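Demonstrating a drawer task: hand guiding or remote control?
Reading time: 3 min

**dmk_lathe**
I have 80 demonstrations of a drawer task in Wuvitz, all driven with a Brurano six-axis puck. The policy trained on them reaches the cabinet and then dithers at the drawer. Half of the recorded steps have near-zero velocity. Is that the puck, or is it me? Would a leader arm give cleaner data, or should I record by hand guiding on the real arm and replay the joint angles into the sim?

**fennelroot**
Both. With a puck you tend to move one axis, stop, look, move the next. The policy learns the stops. Trim any run of idle steps longer than five before training and see what is left. Don't trim where the gripper is opening or closing, though. Those pauses are needed.

**pk_servo**
I'd go with hand guiding. You feel the drawer bind and you correct without thinking. Replay afterwards is a ten-line script.

**fennelroot**
Replay into a sim with different friction and the drawer front will be a few millimetres off by the time you reach the knob. Also, in hand guiding your own arm is in every camera view unless you replay and record again. I wouldn't start there for a task which only exists in simulation.

**pk_servo**
Then match the friction. We did it at Clundham in an afternoon.

**fennelroot**
For one drawer, maybe. His cabinet has rows of them.

**dmk_lathe**
Trimmed as suggested. 3659 steps gone from the set. Retraining now. Which controller gain are people using for contact? I am at 2000 N/m and the wrist jumps when a finger touches the drawer front.

**Ankica Babić**
2000 is too stiff for that. I run 700 in the approach direction and leave the other two alone. The jump is the commanded pose getting ahead of the arm: you keep pushing the puck, the target goes into the wood, and when the finger slips it all comes out at once. Clamp the target to 2 cm from the measured pose.

On the device question, I use a Softić leader arm. It is better than the puck for reach and worse for fine wrist angle, as my hand shakes. I slow the sim to half speed near the cabinet and record at sim time.

Same arm and same cabinet in all three views:

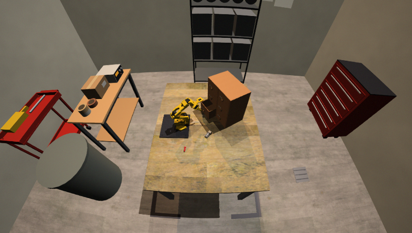
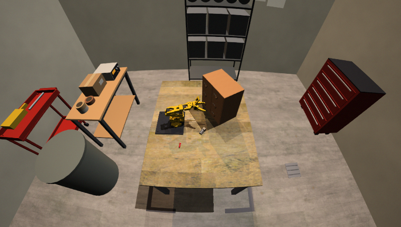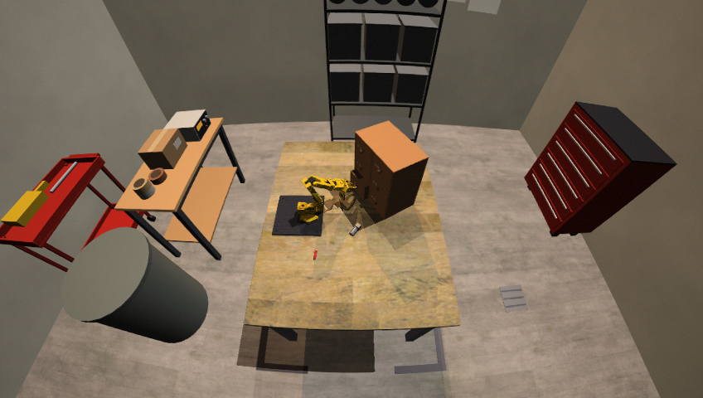
Ankica Babić

Two things to check against your own setup. First, the working area. The gripper has to come in at the front of the cabinet, and the cabinet is turned at an angle, so "forward" on the leader isn't "forward" for the drawer. I rotate the command into the drawer's own axes once I am within reach. Second, the loose items. I leave the little red one and the grey one on the table during drawer demonstrations. If they only turn up in the pick-up set, the policy takes them as a cue for which task it is in.

I delete any demonstration where I had to back off twice. Once is fine and gives it something to recover with.

**pk_servo**
Rotating the frame halfway through an episode is asking for trouble. What do you log as the action?

**Ankica Babić**
World-frame pose deltas, after the rotation. The policy never sees the leader's frame.

**pk_servo**
OK, that is fine. I'd still take hand guiding for anything with a latch.

**dmk_lathe**
Lower gain and the clamp are in, the wrist jump has gone. The trimmed policy still hesitates, but at the knob only. I'll record a fresh batch on Sunday at half speed and post the success rate.

Contact | Copyright Wuvitz Users Forum | Back to top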